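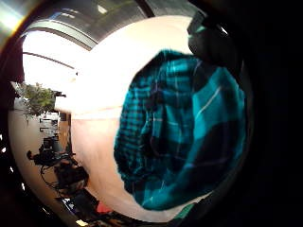

Johanna Rüegg

Right, I have finally started on the fabric mountain and I'm going to tell you all about it as I go, because if I put it in writing I might finish. Kettle's on. Settle in.

First out of the heap is the teal tartan. Bright teal, with thin white and paler blue lines crossing bands so dark they're nearly black. I have been looking for this piece since last August and had quite made up my mind that I'd given it away.

It's been scrunched up for so long that the folds have more or less become part of the design. I never was one for rolling things on cardboard tubes. I admire people who do it, I've seen their cupboards, and I go home and carry on stuffing.

For anyone new – I make patchwork cushion covers and the occasional lap quilt, and I buy fabric the way other people buy biscuits. There's a remnant shop in Plosden that sells offcuts by weight, and I can't be trusted within a mile of it.

The teal came from there, in the same bag as a mustard corduroy and a length of something called Isetano, which the label said was a shirting and which frays if you so much as breathe near it. Lovely colour though. I'm keeping it out of spite.

My rule for today: if I can hold a piece in one hand and say out loud what it's going to be, it stays. If I start a sentence with "well, it might do for" then it goes in the bag for Kedir Birhane, who runs the sewing afternoons and can use nearly anything bigger than a tea towel.

The teal passed. I said "cushion back, for the blue chair" straight off without thinking, so back it goes on the keep pile, feeling pleased with itself.

The mustard corduroy did not pass. I said "well, it might do for a bag" and then I said it again in a different voice to see if that helped. Sorry, corduroy. Kedir will be kinder to you than I've been.

Weighed the first bag on the kitchen scales, as I like to know these things. 475 grams. I'd have sworn it was a couple of kilos from the way I was puffing on the stairs.

Someone's asked how I get the creases out of a check without pulling it all skew. Press, don't push! Put the iron down, lift it up, move along. If you slide it about, the lines go wavy and you'll never get them to meet at a seam again. A damp cloth over the top helps with the stubborn ones.

And do press it before you cut, even if you're only cutting a small square. I once cut a whole set of tartan squares from a creased piece in a hurry and they came out as a set of tartan not-quite-squares. Remo Schnyder has the resulting cushion and is far too polite to mention it.

Tea break. I've had the end of the lemon cake and I've read the back of an interfacing packet from start to finish, so you can see how the work is going.

Back at it. Found a bundle of stripes tied up with a note in my own handwriting that says "DO NOT USE – for Ernő". I have no memory of this at all. Ernő Bozsik, if you're reading, did I promise you something stripy? Please say if it was curtains, as there's nowhere near enough here for curtains.

Bag two has now come in at 600 grams, and that's including the zips. I do feel lighter, though the cupboard looks exactly as full as it did when I started. I don't understand how it does that.

Ernő has replied. It was an apron. He says he's stopped waiting but would still like it. I'll cut it out this week, Ernő, I've got the pattern somewhere under the wadding.

Stopping there for tonight, my knees have had enough of the floor. The teal is on the back of the ironing board so that I can't lose it again, and if any of you have a good way of matching checks around a zip I would love to hear it before I pick up the scissors.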